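About Toltcombe

We should say up front that we don't much care for About pages. Most of them tell you that a company was founded on a passion, and then show you a staircase. You learn that the people are its greatest asset. You do not learn what it charges or what happens when you call on a Thursday afternoon with a complaint.

So we will try to stick to things you could check.

What we do

Toltcombe is a small school for adults who want to learn to bake at home. We teach evening and weekend classes in bread, plain cakes, pastry and, under protest, decorating. The longest course runs 8 weeks. The shortest is a single evening on pie crust, and we think it is the best value on the list, though it's also the one people cancel most.

We do not train professionals. If you want to work in a bakery, go and ask a bakery for a job. Several places will sell you a certificate for a lot of money, and we have yet to meet an employer who asked to see one. We don't hand out certificates at all. You get your recipes, with your own notes in the margins, and whatever you baked.

How we got here

Shoshana Pruitt started the school after taking a course somewhere else and coming home annoyed. She had paid for six sessions. Two were spent on the history of flour and one on a tour of the instructor's cookbook collection, and by the end she still couldn't tell when a loaf was done. Her first class was held in a rented church kitchen with one working oven and a second that ran hot by a wide margin. She taught people to use both, on the theory that most of them had the second kind at home.

We moved to the current building, the old Hrynyshyn hardware store, because the rent was fair and the wiring could take more ovens. The name is still over the side door. We left it there, and we still get asked for hinges.

What we believe, if that's the word

We are suspicious of secrets. Every family has a cake with a secret in it, and nine times out of ten the secret is more salt, or taking it out sooner. We are also suspicious of gear. A stand mixer is nice to have. You don't need one for anything we teach in the first course, and we will not sell you one. We have turned down two offers to put a brand's name on our classroom, both from companies whose pans we don't like.

"Baking is chemistry" is a line we hear in nearly every first class, usually from someone about to weigh a quarter teaspoon of cinnamon. Some of it is chemistry. A good deal of it is paying attention to the oven in front of you. A recipe that says 35 minutes was written by someone with a different oven, in a different kitchen, possibly in a hurry.

And we have doubts about the birthday cake as it's now sold to people. Somewhere along the way it turned into a construction project, with boards and dowels and a filling nobody at the party wanted. We think a birthday cake should be round, have candles on it, and taste of something when you get past the frosting. Our decorating class teaches smooth sides, piped borders and even layers. It stops there.

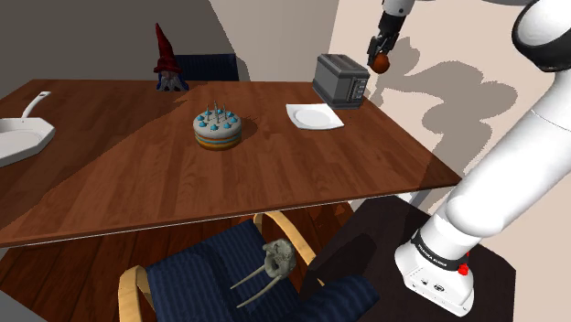 The decorating class should be longer, according to Orkden, writing on last April's feedback sheet: three hours gets you a clean border on a good day, and then everybody has to pack up just as they've got the feel of the bag. Fair point. We have been slow about it because longer classes cost more, and we don't trust ourselves to fill the extra time with anything but more sugar. We're trying one extended session this season. If it drags, we'll go back to the old length and say so here.

What it costs

The 8-week bread course is $446. The cake course is $369. Both prices include ingredients and the use of our equipment, and neither includes an apron, so bring one or wear a shirt you don't like. There is no early-bird rate. We tried one, and all it did was charge more to people who had trouble planning ahead.

If you miss a class, you can make it up in another group when there's a free bench. If there isn't one, you're out of luck, and we would sooner tell you now than in week five.

Does it work?

We don't know as much about this as we'd like. Most students tell us they bake more afterward, but they tell us so while standing in our kitchen holding something warm, so we discount it. What we can say is that people come back for a second course, and that they argue with the recipes when they do.

The newsletter

It's called Rumitz, after a rye starter that died in our second year. It goes out when there is something to say. It has class dates, one recipe, and corrections to the recipe before that.

Visiting

You're welcome to sit in on the first half hour of any beginner class before you pay for anything. Call ahead so we can find you a stool. Use the side door; the front one sticks.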